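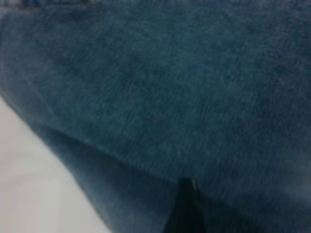 4.2 Cassette circulation and the short-lived band

It is tempting to write the history of a local music scene from its records alone, and for a good many years that is how it was done. The trouble is that most of the bands in our survey never made a record at all. Of the 132 groups we were able to trace, the greater part left behind a demo tape or two, a handful of posters and the memories of those who stood at the front. Clothes come up in those memories nearly as often as songs do. Denim above all, the soft indigo sort with a brushed, slightly worn face and the diagonal grain of the twill still showing, was spoken of so fondly in the interviews that we gave it a heading of its own in the coding scheme. We return to dress in section 5, and for the present will keep to the tapes.

The band Kesurent may serve as a useful case. They played together for less than two years, shared a rehearsal room with Carkura (and, for one cold March, a drummer as well), and put out a single cassette in a run of 600 copies. The label, Cevex, was run from a kitchen table and kept its accounts in a school exercise book, which has happily survived. From it we learn that the tape was sold mostly at concerts, that a fair number went by post to listeners abroad, and that the band was paid in blank tapes more often than in money. Jankauskaitė (the band, who took a surname for their name and caused no end of muddle in the listings) appear in the same book as buyers of second-hand microphones. 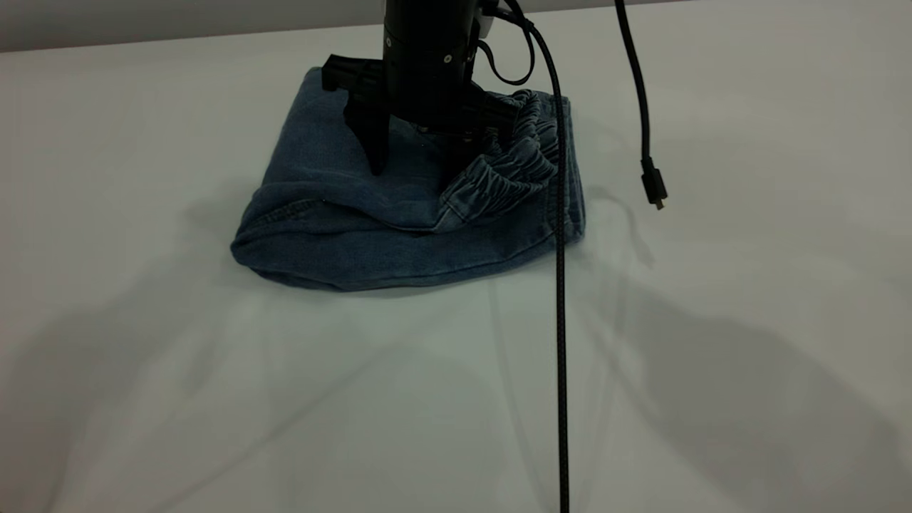
Figure 3. Folded blue denim garment with gathered elastic waistband.

Taken together, the mail-order lists give 2,297 separate postings, a good deal more than we had expected when we began. Many of the names turn up again and again, and we are inclined to think that a fairly small circle of keen listeners kept several labels going between them – a pattern that older members of the scene were quite ready to confirm over a cup of tea. How far those listeners copied the tapes for friends is much harder to say, as home copying leaves no trace in anybody's exercise book.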